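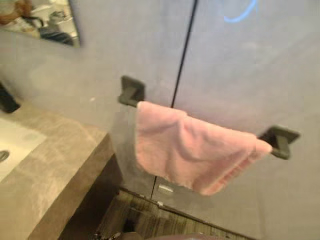 A pink hand towel on the rail, against the pale grey wall panels. Picture: Cosley Bathrooms

PRESS RELEASE
Oct 22, 2025

Cosley brings its small bathroom range to Bargate

We've got a new showroom! Cosley Bathrooms opens the doors of its Bargate shop this week, and I'm very pleased (and a bit worn out) to be writing to you about it.

If you know our Birkdale shop, you'll know we like small bathrooms. I started the business because I had one myself, with a door that hit the basin and nowhere at all to put a towel. We still sell baths and big showers, but most people who come in want help with an awkward little room, and those are the jobs I enjoy most.

Bargate has 16 room sets, all of them built at the size of a real bathroom. You can shut the door, stand at the mirror and find out whether you can reach the towel without stepping back. Please do try it. I'd much sooner you found out with us than after the tiles have gone up.

The new thing this autumn is our Zawadzka range of rails, hooks and mirrors. The towel bar sits on square dark grey brackets, with a short rounded arm coming out from each plate, and I think it looks lovely on a plain wall. The standard rail is 60 centimetres long, and there's an 800 millimetre one if you've got two people fighting over the same spot. (Yes, I know, centimetres and millimetres in one sentence. Our fitters have given up on me.)

We've gone for wall panels over tiles in a lot of the sets. They go up quickly and there's no grout to scrub, and that pale bluish grey is kind to nearly any colour you hang in front of it. I chose pink towels and had to argue for them, but they've stayed.

Fitting can be booked from either shop. A rail and mirror swap is normally a morning's work, and a full small bathroom takes us 3 weeks, start to finish. We're taking bookings for full rooms up to the end of April, and the dates before Christmas are nearly gone, so do get in touch soon if you've got family coming.

Measurements on the back of an envelope are fine, by the way. Bring those and a couple of phone snaps and we'll sit down with you and draw it up, free of charge.

ENDS

Notes to editors
Cosley Bathrooms is an independent bathroom shop and fitting firm with showrooms in Birkdale and Bargate. More pictures of the Zawadzka range are available from the press desk at the Birkdale shop.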